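The Joltgate Clash

The town of Tillstead had one music festival, which was one more than it needed, and in September it learned it would be getting another on the same weekend.

The first was the Mirani Folk Gathering, held every year in the meadow behind the grain elevator and named for a song no living person could hum. It ran to four acts, a pie tent, and a raffle. The second was called Joltgate. It was going to be held at the Rultbridge fairground, two miles up the road, and its poster had lightning on it.

Rüdiger Ackermann read the announcement standing up in his kitchen, then sat down and read it again to see if that helped. He had run the Mirani for nineteen years. He had chosen the weekend in the first place because his wife's sister visited on it, and he had wanted to be somewhere else.

"They can't have that weekend," he said.

"Who can't?" said his daughter Lene, who was eating cereal over the sink.

"Joltgate."

"Is that a person?"

"It's a festival. It has two stages and something called an activation zone."

Lene put down her spoon. She was twenty-six and had spent most of her life carrying folding chairs across wet grass on behalf of the autoharp. Rüdiger saw something come into her face that he chose to take for outrage.

"Who's playing?" she said.

He folded the paper so she couldn't see.

He called the Rultbridge fairground that morning and was told the booking was firm. He called the county and was told there was no rule about it. He called the Tillstead paper, where a young man asked him how to spell Ackermann and whether he'd say he was furious.

"I would say I was disappointed," said Rüdiger.

The headline was FOLK BOSS FURIOUS. Under it they'd used an old photograph from the year of the hail, in which he was holding a tarp and shouting, so that anybody who skipped the words got the same impression.

By the end of the week people had taken sides. The hardware store put the Joltgate poster in one window and the Mirani poster in the other, and Rüdiger stood across the street for a while to see which window got looked at. It was the one with the lightning. It was also the one with the snow shovels at half price, so he didn't consider the matter settled.

Tickets for Joltgate were 100 dollars. Tickets for the Mirani were 30, or free if you brought a pie. Rüdiger thought this spoke for itself. What it said, according to Lene, was that one of them had a band you'd heard of.

"We have the Dunmore Sisters," he said.

"We have one Dunmore sister. The other one moved to Tucson."

"She's still very good."

"She does the harmony part, Dad. She stands there and sings the harmony part to nothing."

He had always found this moving, and said so. Lene went out to the garage, where she had lately been spending a lot of time on the phone.

The woman behind Joltgate was named Pru Castellan, and she agreed to meet him in the room over the Rultbridge bank where she had set up her office. He wore his good jacket. He had prepared some remarks on the back of an envelope, beginning with the words "As you may be aware," and he went over them on the stairs until they sounded like something he'd only just thought of.

She was younger than he'd wanted and she shook his hand as though she were glad to see him, which threw him off. She offered him coffee. She asked him about the hail. She had a way of leaning forward when he talked, and he had told her most of the story of the pie tent and the goat before he remembered that he was furious. 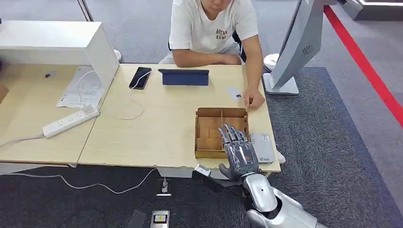
A robotic hand over an open cardboard box at the front of a light wooden desk.

"As you may be aware," he said, and stopped, having sat on the envelope.

"You want me to move the date," said Pru Castellan.

"I do."

"I can't. The headliner's in Denver the week before and Lisbon the week after. It's the only weekend they've got. I've sold almost 2,000 tickets."

Rüdiger did some arithmetic he would rather not have done. The Mirani's best year, before the hail and before Tucson, had drawn 440 people, and he had always suspected the gate of counting babies.

"You could move yours," she said.

"It's the Mirani," he said. "It's always that weekend."

"Why?"

He thought about his sister-in-law, who for eleven years had been living in Portugal and no longer visited anybody.

"Tradition," he said.

She nodded as if this were an answer. Then she said she had an idea, and that he was free to hate it. She had two stages and a gap in the afternoon on the smaller one. The gap was there because a duo had dropped out over a disagreement about a van. She could give him three hours. He could bring his acts, his pies and his raffle, and he could call it whatever he liked.

"And what would you call it?" said Rüdiger.

"The Mirani Stage, presented by Joltgate."

"Presented," said Rüdiger.

"In smaller letters."

He told her he would have to think. He told her that the Gathering was a matter of principle, and that people in Tillstead would sooner stand in an empty meadow than be presented. He got up, found the envelope, and read her his remarks from start to finish, since he had gone to the trouble. She listened to all of it. At the end she said it was very well put, and asked whether the goat had ever been found.

He drove home the long way, past the meadow. It looked the way it always did in the off months, like a field. He got out and stood about where the stage went. The last time he'd stood there the surviving Dunmore had been singing "The Miller's Lament," her half of it, and a man in the second row had asked his wife, not quietly, whether the sound was broken. Rüdiger had glared at him through two more verses. It occurred to him now that the man had driven a fair distance and paid for parking.

When he got home Lene was at the kitchen table with her coat on.

"I have to tell you something," she said. "I'm working for them."

"For whom?"

"Joltgate. I'm doing the volunteer schedule. They're paying me. There's a lanyard."

Rüdiger hung up his good jacket and took some time over it. He asked how long this had been going on. She said since before the posters. He asked if it had been her who told that woman about the gap on the smaller stage, meaning the gap in him that it might fit into, though he didn't put it as clearly as that.

"I said you'd be unbearable about it and then you'd do it," said Lene.

"I haven't said I'll do it."

"You've just been unbearable, though?"

He thought of the envelope. "I read her a statement," he said.

It took him another nine days to agree, and he spent them well. He wrote to the paper twice. He drew up a list of conditions, among them that no lightning should appear within fifty feet of the autoharp, that the raffle should be called on time, and that the word "activation" should not be used in the hearing of the performers. Pru Castellan accepted everything but the raffle, which she said would have to be called between songs. He held out over this for an entire evening. Then he called Tucson.

The other Dunmore sister picked up on the sixth ring. He explained the situation. He said it was a smaller stage but a larger crowd, that there was money for a plane ticket, and that the harmony had been up there on its own for some years now and could use the company.

"Is it the same meadow?" she said.

"It's a fairground. It's in Rultbridge."

"Oh, thank God," she said. "I hated that meadow."

He wrote this down and didn't show it to anybody.

The paper ran the news on the front page. The young man had called again and asked whether Rüdiger would say he was thrilled. Rüdiger said he would say he was prepared to cooperate. The headline was FOLK BOSS THRILLED, and they used the photograph with the tarp.

He cut it out anyway. Lene found him at the kitchen table with the scissors, going carefully around the edge of the hail, and she set down next to his coffee a lanyard with his name on it. The dots over the u had been left off. He looked at it a long while, then went to the drawer for a pen.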